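4.2 What the open day taught us

We had planned to report the bottle task purely from our own bench runs, and then Brira opened its doors in July and I ended up learning more in one afternoon than I had in the month before. I am going to tell this part in the order I lived it, because the order matters for how we later rewrote the protocol in Section 5.

The visitors came over from Virnau in two groups, one after lunch and one at three o'clock. Most of them work in packing or in shop supply, and a few had come along simply to see a robot. I had written a little talk with slides. I got through four of them before somebody asked when the thing was going to pick something up, so I gave up on the slides and we all moved over to the table.

The task is easy to explain to anybody. There are orange bottles lying on a green surface, there is a person on the far side, and the robot has a hand on each side of the work. The person lays the bottles out and may shift them whenever he likes. The robot has to choose one, grasp it and bring it over the cardboard, without ever closing on a bottle the person is already holding. Figure 3 gives the robot's own view of the table and a second view from closer to the grasp.

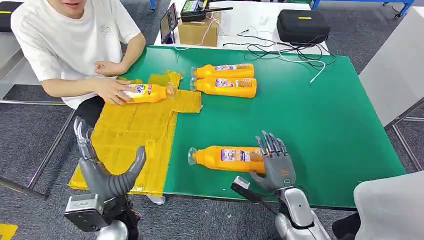

I should say that the sharing rule was the bit I had worried about least. On the bench we had logged 2,752 grasp attempts, and the planner had been very well behaved about giving way. But on the bench the person across the table was always one of us, and we all know how the robot moves! We wait for it without noticing we are waiting. The visitors did nothing of the sort. They reached in, changed their minds, turned a bottle round, slid it back, and asked a question with one hand still on the cap.

So the planner gave way, and gave way again, and at one point it gave way for so long that the first group thought we had switched it off. One woman told me it was like standing in a doorway with a very polite stranger. I wrote that down straight away and we have called it the doorway problem ever since (the name has stuck in our code as well, which I slightly regret).

Across both groups we recorded 105 attempts with a visitor at the table. In 13 of these the robot backed off and did not try again until one of us pressed resume. We had not seen a single stall of this kind on the bench, so I don't think it can be put down to bad luck. The cause was a timer. After each retreat the planner waited 600 milliseconds for the space to stay clear, and any hand movement at all near a bottle set the clock back to nothing. A person who fidgets can hold it there for ever.

The second group was keener on the mechanics. They wanted to know why a bottle lying down is harder than one standing up, which is a fair question, and I made rather a mess of answering it. What I should have said is that the fingers have to get down beside a bottle that is free to roll, and that the label side tells you very little about where the weight is. We had fixed the bottle weights for the bench runs but left them alone for the open day, and I would do it that way again.

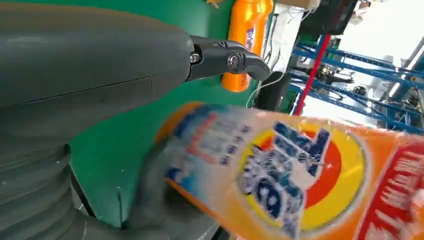

Visitors also cared about speed far more than we did. I kept being told that the reach could be quicker and that nobody would mind. Then we turned it up by one setting – only for the second group – and people sat further back in the chair. It didn't change how often they reached in, as far as I can tell from my notes, though it did change how they talked about it. I have left the comments out of the results table, as we hadn't asked for them in any orderly way, and they are kept with the session notes under the working title MacDonald.

There are obvious limits to all this. The groups were small, they watched each other, and anyone who took a turn late on had already seen what the robot would do. We also had people talking to the person at the table, me included. I wouldn't compare these numbers with the earlier Brotard trials, where everyone worked in a quiet room and had a practice go first.

Even so, the timer was replaced the following morning. The new version only resets when a hand moves towards the bottle the robot has chosen, and it is the one used for all the runs reported in Section 5.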